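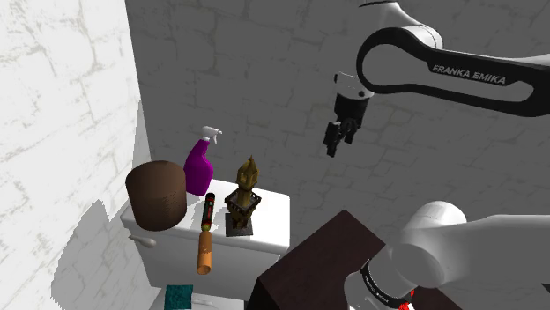

Notebook, 2026-03-12 – sourdough starter trials, Heywood kitchen

Big day! The rye starter finally doubled before lunch, and I have the rubber band marks on the jar to prove it. I fed it 1:2:2 last night with the Valler dark rye and left it on the shelf over the boiler, where Freya keeps telling me it's too warm. She may have a point about the white flour jars (more below), but the rye loves it up there.

Jar A, rye: domed top, bubbles all the way down the glass, smells like green apples. I did the float test with a teaspoonful and it bobbed straight up. Used most of it for the dough and kept the rest going.

Jar B, white bread flour: slower. It rose by half and sank again, with a thin gray liquid on top. Hungry, I think. I stirred it in, threw out all but a spoonful and fed it again with cooler water.

Jar C, half and half: somewhere in between, which is what Derek bet on. It has a lovely yogurt smell and I would happily bake with it tomorrow.

Dough

I mixed 600 g flour for one big loaf, with salt held back until after the rest. Harriet's trick of wetting your hands before every fold is so good – hardly anything stuck to me this time. Did 3 sets of folds, then let it sit under a damp cloth. The last set felt completely different from the first, springy and smooth, and I got a proper windowpane out of it. Very pleased!

Baked weight came out at 498 g after I cut off a heel to taste while it was still too warm (no regrets). Crust is dark and blistered, crumb is tighter near the bottom. Kenna thinks I shaped it too hard and I agree. Next time a looser roll and a longer wait before it goes in the fridge.

To do

Move jar B down off the boiler shelf and keep everything else the same, so we can see if it's the heat.

Ask Chelsea for her notes from last July, when her white starter did exactly this for two weeks and then took off.

Order more rye. We are nearly through the bag.

Scrape the banneton before it dries – I forgot last time and paid for it.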